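Kollusum Kitchen Rentals: Questions We Get Asked

Last updated May 4, 2026

Kollusum rents shared kitchen space by the hour to people who bake, pickle, simmer and bottle things for a living, or would like to. Most of what follows was first asked by email, often late at night, sometimes in capital letters. If your question isn't covered, write to the front desk.

Do I need a business license before I book?

You need one before you sell anything. You don't need one to come in and find out whether your grandmother's fudge can be made in a pan bigger than your grandmother's pan. Test bookings are open to anyone over 18 who has signed the house rules and, we like to imagine, read them.

What does "by the hour" mean?

Your hour starts at the time on your booking and ends at the time on your booking. Setup and cleanup are inside it. We know the kind of person who believes cleanup takes ten minutes, having been that person, and we suggest you book more time than you think you need. The shortest booking is two hours.

Which site should I choose?

Cadlow Street has the big ovens and the parking. Swati Yard has the better light, the friendlier loading door and an elevator with moods. If you're moving sacks of flour, pick Cadlow Street. If you're moving greeting cards and a few jars of jam, you'll be happy at either.

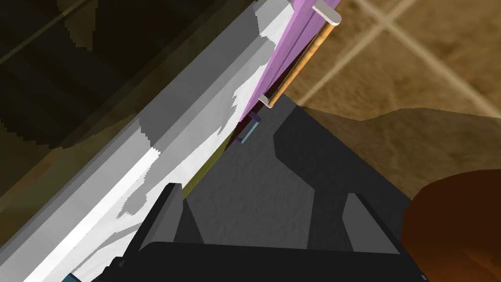
White and gray, light and shade.

Can I leave my things overnight?

Dry storage is rented by the shelf, and cold storage by the half shelf. Everything has to carry your business name and the date it went in. Anything without a label gets moved to the shelf by the office, where it sits for a week looking reproachful, and then it's thrown out. Masking tape and a marker are free. We have never run out of either, which suggests a certain lack of interest.

Please don't store anything on the floor. The inspector feels strongly about this and so, by now, do we.

What equipment is included?

Ovens, burners, sinks, prep tables, sheet pans and the large mixers. Knives are not included. We used to provide them and they wandered off, one by one, to better lives. Bring your own, and take them home with you.

The mixers are all Brornex, the old heavy kind. They are loud and slow to change speed, and they will outlive everyone at this address. Please lock the bowl before you switch on. If you skip this step you'll understand very quickly why we mention it.
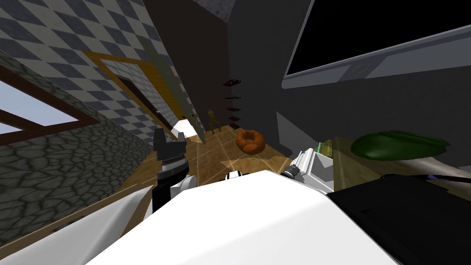

Smaller gear (scales, thermometers, the candy funnel) is signed out at the desk and signed back in. The candy funnel is popular in December, so ask early. If you break something, tell us. The replacement fee is modest, and the conversation is far less awkward than the one where we find the pieces behind the flour bins.

How do I cancel?

Cancel through your account up to two days ahead and you get a full refund. After that, we keep half. If you simply don't show up, we keep all of it and spend the afternoon wondering about you. Illness is different: please stay home, send us a note, and we'll move your booking without a charge.

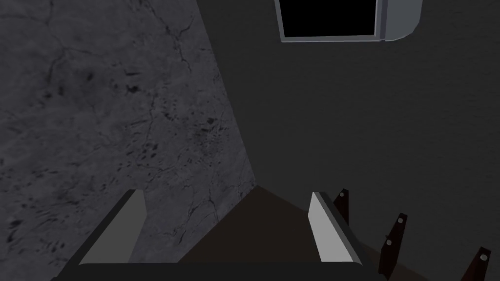
How many people can I bring to help?

Up to five, counting you. Each of them has to sign the house rules at the desk on their first visit, and each needs closed shoes and something covering their hair. Friends who have come along to keep you company count as helpers, whether or not they help.

Can I bring my children?

We're sorry, no. The insurance people were firm. The same goes for dogs, including very small dogs in bags. Service animals are welcome in the entry and the seating area, and the desk can talk you through what's allowed beyond that.

Do you handle allergens?

Each site has one kitchen where nuts are never allowed. Choose it when you book, and please take it seriously: granola is nuts, and so is the snack in your coat pocket. We clean between bookings, but these are shared kitchens and we can't promise that any room is free of wheat, milk, eggs or sesame. Your own labels should say so.

How much can I make in one booking?

As much as you can bake, cool, wrap and carry out before the next person arrives. Our busiest cookie maker gets through some 2,000 in a long day, with helpers and a plan taped to the wall. Most people should aim lower. Cooling is what catches beginners, because a rack of hot cookies has no interest in your schedule.
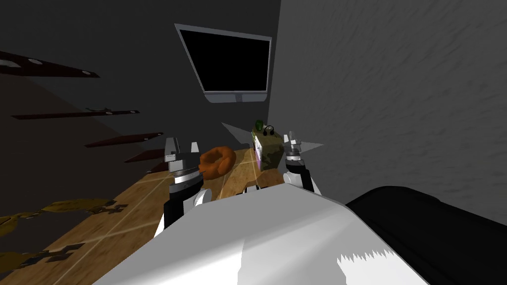

Swati Yard regulars would like it added that the racks by the window cool fastest and that you should claim them before you turn an oven on. One of them also wrote that our advice on parking was "optimistic to the point of fiction," and we've asked for suggestions.

Is there Wi-Fi?

There is. The password is on the board by the sinks. It reaches every room except the walk-in cooler, where you shouldn't be lingering.

Who do I call if something goes wrong after hours?

The night number is printed on the inside of every kitchen door. Use it for leaks, lockouts, power cuts and any smell you can't explain. For a fire, leave the building and call 911 first. For a fallen cake, we can offer sympathy during office hours.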